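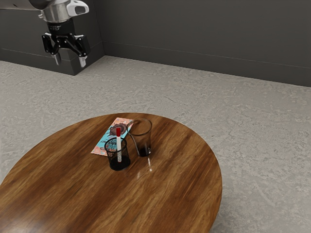 One of the simulated rooms from the open day. Gripper up top, table down front.

I went along to the Leta open day last Friday with low expectations, and I'd say they were met. It was free, it was on my side of town, and the flyer promised "a full day of working robots", which I took to mean robots that were in the building.

They were mostly on screens. Leta had the big room and Adska had the smaller one next door, and both of them spent the morning showing us robots inside computer-made rooms. I don't object to that. If I were teaching an arm to pick up a drinking glass I'd want it to break pretend ones too. But if you write "working robots" on a flyer, people are going to bring their kids, and the kids were bored by the second slide.

The talk in the big room was called Wikis, for reasons I missed because I was still in the coffee line. As far as I could gather, Wikis is their name for a shared pile of practice tasks, each with its own write-up, so that a different team can load the same table and the same objects and try their own software on it. There are 1553 tasks in the pile. The presenter was very proud of that number and put it on the screen in a font I could have read from the parking lot.

I asked how many of the 1553 were really different from each other. If you move the cup a bit to the left, is that a new task? The answer was long and had the word "distribution" in it a lot. I wrote down "yes, I think".

Then there was the success rate. They run each task 1000 times and report the share that worked. Fine, a thousand is a decent number of goes, and it costs them little more than the power bill. What I wanted to hear was what counts as worked. Does the glass have to end up standing? Does it matter if the arm knocks something over on the way? Apparently it depends on the task, and it's all in the write-ups, which weren't available on the day. 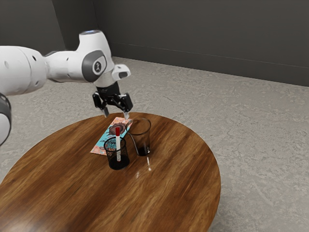
My own trouble with these demonstrations is how tidy the problem has been made before the robot shows up. I spent years packing dishes in a restaurant kitchen, and the hard part was never one glass on a clean table with good light. To be fair to Leta, they'd gone further than I expected. The glass was see-through with a bit of dark liquid in the bottom, and a clear glass is a rotten thing to find by camera, or so the fellow beside me kept muttering. It was also standing close to a mesh pencil cup with a red-capped marker sticking up out of it, so there was something to bump. I'll give them a point for that. But apart from a colourful card lying behind them the rest of the table was bare, and I have never in my life had a table like that.

Adska's room was smaller and I liked it better, mainly because there were chairs. Their line is that the simulation is only good for the first stretch of the work and then you have to get the real arm out. I agreed with all of it and then waited for the real arm, which was behind a rope with its power off. We were allowed to look at it for 5 minutes in small groups. My group used 2 of them.

I picked up a Văduva brochure on the way out, and it has the same sort of promises in a nicer colour. No prices in it anywhere. I've put it on the fridge to remind myself to ask.

Would I go again? If they plug something in. I'd honour the invitation even for one slow, clumsy pick, done in front of us, with a miss or two left in. The sausage rolls were good and they ran out by noon.

5 comments | 2 shares

Contact | Copyright, all posts by the author | Back to top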